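Support > Food storage > Lids and containers > Frequently asked questions

Reading time: 4 min

Plastic lids: care, fit and replacement

Answers to the questions most often sent to the Fondcombe storage desk about round plastic lids, chiefly the Oravetti and Gisler ranges. Last revised 30/01/2018. Glass lids have their own page.

How do I find out which size I have?

Turn the lid over and measure straight across the underside, from the inside of the rim on one side to the inside of the rim on the other. Do not measure the outside edge. The rim differs in width between the two ranges, and the outside figure will lead you to the wrong line in the size table. If the lid is bent, measure twice at right angles and use the larger reading.

Are Oravetti and Gisler lids interchangeable?

No. The 500 ml containers look alike when stacked but the grooves are cut to different depths. An Oravetti lid will sit on a Gisler container and appear shut, then lift at one side when the container is picked up. The reverse combination does not close at all.

Can the lids go in the dishwasher?

Yes, on the top rack, at programmes of up to 60 °C. Place them upright between the prongs. A lid laid flat collects water in the rim and may be thrown against the spray arm. Intensive programmes run hotter than the stated figure on most machines and should be avoided — check the manual if the programme shows only a symbol.

What about the microwave?

Containers may be used in the microwave. Lids should be taken off first. Neither range has a vented lid, and pressure from steam will push the centre upwards and leave it domed.

Can they be frozen?

Both ranges are suitable for a domestic freezer at minus 18 °C. Leave a gap below the lid when freezing soup, stock or anything else with a high water content. Let the container stand at room temperature for a few minutes before opening. Plastic is stiffer when cold, and most split rims reported to us were caused by levering a lid off straight from the freezer.

My lid no longer lies flat. Can it be corrected?

Sometimes. Soak it in hot tap water for five minutes, lay it on a level worktop with the rim down, cover it with a chopping board and put a weight of a kilogram or two on top. Leave it until fully cool. If one side still rocks when pressed, repeat the treatment once. A lid that rocks after the second attempt should be replaced.

How are stains and smells removed?

Tomato and turmeric colour the plastic itself, so washing-up liquid has limited effect. Mix 50 g of bicarbonate of soda with enough water to make a paste, spread it over the inside, leave for an hour and rinse. Smells usually sit in the groove. Clean it with a soft brush, rinse, and store the lid off the container until completely dry.

Do scratches matter?

Surface marks from stacking, cutlery and ordinary washing do not affect the seal. Coloured lids show them more readily than clear ones, particularly under a ceiling light, where fine scuffs and smudges stand out against the shine. Inspect the rim separately. A nick that can be felt with a fingernail may let air in, and a cut across the full width of the rim certainly will. Deep scratches on the inner face hold grease and are a reason to replace the lid. 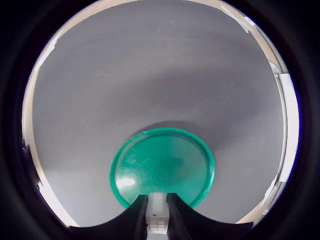
How should lids be stored?

Upright, in a rack or a narrow box, sorted by diameter. Flat stacks are acceptable if nothing heavy stands on them. Keep lids away from the oven side of a cupboard.

Can I buy a lid without the container?

Yes, for all current sizes. The Grillent range was withdrawn in May and its lids are available only while stock lasts. Quote the inside diameter and the range name when ordering. Colours cannot be matched to older sets — the pigment varies slightly between batches.

Can an old lid be recycled?

This depends on the local council. Many kerbside schemes take rigid plastic lids, some only when fitted to a container. Look for the material mark on the underside and compare it with the council's list. Lids without a mark generally go in household waste.

Shares: 18
Comments: 0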